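Reusing gift bags: thrifty or tacky?

wuyts_6
I have 33 gift bags in the closet. My sister says handing one on a second time is an insult. Discuss.

Plullen
Your sister is right. A creased bag tells people exactly what they're worth to you.

farkonis79
It tells them I own a closet. Rope handles outlive most marriages, use them till they snap.

Plullen
Remind me to skip your birthday.

Hsiu-ying Ho
Mine has some creases and I'd still give it to anyone. Cartoon girl in a cat-eared hood, plus English encouragement. 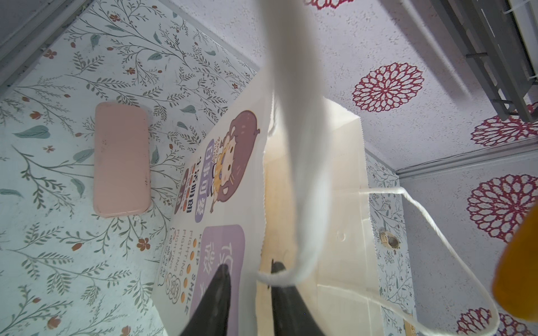

KEEP SMILE, then FIGHTING several times over

wuyts_6
OK, that one I'd keep for myself.

Plullen
Fine. That one gets a pass. The other 33 go.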